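The planner that learned to wait its turn

I'd been told to bring a packed lunch, and by the time I found the right door at Jitaru I understood why. The nearest shop is a bus ride away and the people who write the software here don't stop at noon. They don't really stop at one either. I ate a cheese roll next to a rack of computers while the planning lead, who asked me to leave names out of this, told me about the worst bug of the year.

"Both arms wanted the same bit of air," she said. "Each one had a lovely plan, smooth, short, all the checks green. They just hadn't been told about each other."

She has run planning here since the team was four people and a whiteboard. The thing they make is called Darkden, a layer of software that sits between the part that sees and the part that moves, and decides which hand does what and when. I asked whether the name meant anything. "It was the room we started in," she said. "No windows!"

One brain or two?

I had assumed (wrongly, and she was kind about it) that a robot with two arms has one big program running both. Plenty do, she told me, and the first version of Darkden did too. It treated the pair as a single machine with a silly number of joints and looked for one path that suited all of them.

"It works beautifully if you've got all day. We had one job that took 26 seconds to plan and then three to do. You can't stand there watching that, you go and make tea."

So they split it. Now each arm plans for itself and books the space it needs, a bit like booking a meeting room, and a small referee called Trimex looks at the bookings and spots the clashes. If two overlap, one arm gets a delay. The planner runs again with the new times and mostly that's the end of it.

"Mostly?" I said.

She laughed. "We've got 343 recorded clashes in the test set. Every one of them is there because somebody swore it couldn't happen."

Politeness was a problem for a while, too. An early Trimex let either arm give way, and sometimes both did, over and over, like two people in a corridor. They fixed it with a rule so plain she seemed a bit embarrassed by it: whichever hand is nearer its object goes first, and a tie goes to the left.

What the camera knows

The perception side has its own quarrels. I got quite attached to the colleague who looks after it, a cheerful man who talks with both hands and kept knocking his own mug. His part reads the camera and gives the planner a list of what's there, where it is and how sure he is about it. That last bit matters most to him.

"People want a yes," he said. "I give them a number and they sulk."

Shapes with an obvious long side are his favourites, as the software can tell which way they're lying and turn the wrist to suit. Round things are harder than I'd have guessed. An apple can be gripped from nearly anywhere, so the grasp finder used to throw up 2000 candidates, all much the same, and the planner would choke on them. Now it groups the similar ones and passes on the best of each bunch.

The plate is a different sort of nuisance, because a wide, low rim is so easy to clip with a thumb on the way in. They keep a margin around it in the planner's map, and they've argued about the size of that margin since November.

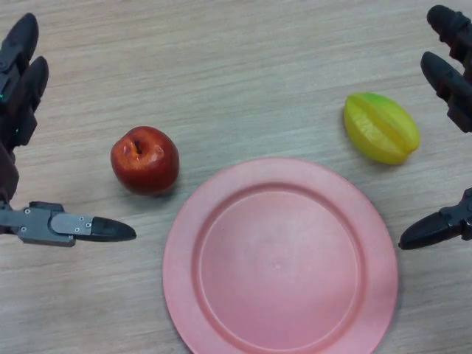

Tools for the people

What I hadn't expected was how much of their time goes on things the robot never sees. The team uses a viewer, Bilach, that replays any run with the plan drawn over the top, and you can drag a slider back and forth and watch the referee change its mind. I had a go. I dragged it back and forth for far too long.

"Before that we had log files," the planning lead said. "Pages and pages. You'd read for 60 minutes to find one wrong minus sign."

She'd like the viewer to explain itself in words next, so that a new starter could click on a delay and read why the arm was held back. The perception man wants his confidence numbers drawn in colour on the objects themselves. They were still discussing which of those gets done first when I went for my bus, and he'd just put his mug down, very carefully, on the far side of the keyboard.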